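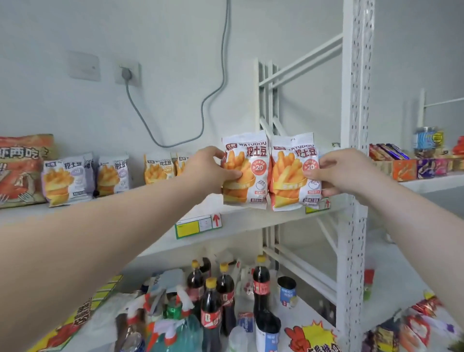
Cladora, December 5, 2018

From: Horațiu Dinu
To: shelf-tasks list
Subject: Re: How finely should we cut the restocking recordings?

> We have started going through the shop recordings for the Ketusico
> policy and can't agree on what counts as one example. Is it one
> packet placed, one row finished, or the whole job from opening the
> box to folding it away? The notes from November say "one task per
> file", which can be read any of these ways. Also, do you keep the
> ones where the person changes their mind halfway?

We had the same argument here, so I'll say what we settled on and you can take what suits you.

One file is one job from start to finish. We don't cut the file. The cuts are kept in a separate text file next to it, with a start time, an end time and a short label. If you change your mind later about what a step is, you edit the text and the recording stays as it was. Vachon cut theirs into short clips at the start and then wanted the parts between the clips back.

For the labels we use two levels. The upper one is the stage: fetch, fill, straighten, clear away. The lower one is what each hand is doing, left and right on separate lines. Please do keep the hands separate. With two potato stick bags held side by side over the shelf, one in each hand, a single label such as "place bag" is no use to anyone. Which hand lets go first, and which one is steadying, is most of what the model has to learn from that stretch.

We have 183 jobs labelled this way so far. 25 of them are waiting for a second person to check the times. On a crowded shelf it is hard to say when a bag counts as placed, so our rule is that placed means the fingers have left it. If the hand comes back to nudge it, that is a new step called "adjust".
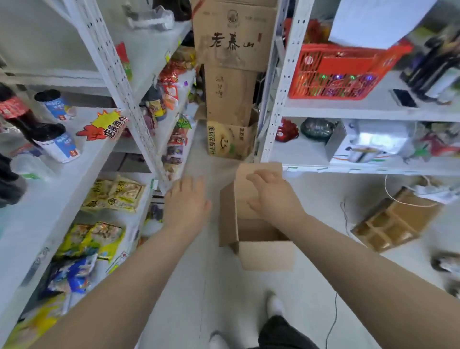

Boxes need their own set of labels. We began with "handle box" and it covered far too much. Now there are 4: open, reach in, hold flap, flatten. "Hold flap" looked like a fussy one to add, but one hand is often on a flap while the other is free, and without the label the annotators put down whatever the free hand was doing and left the first hand blank.

On changes of mind: keep them. Mark the stretch as "abandoned" and leave it in the file. The Flondum loader can skip anything with that mark, so you lose nothing by having it there. We only throw out a whole file if the hands are out of view for most of it.

Other things I would do from the first day:

Write down the state of the shelf before the job begins, even if it's only "full", "part" or "bare".
Use the same person for all the checking in any one batch.
Don't ask people to tidy the shop first. We want the cables on the floor and the mixed shelves, as the robot will have to cope with them too.

I can send the label list and three finished files if that would help. The list is plain text and needs nothing special to open it. The part on price labels and signs is still a draft, so please ignore it for now.

Horațiu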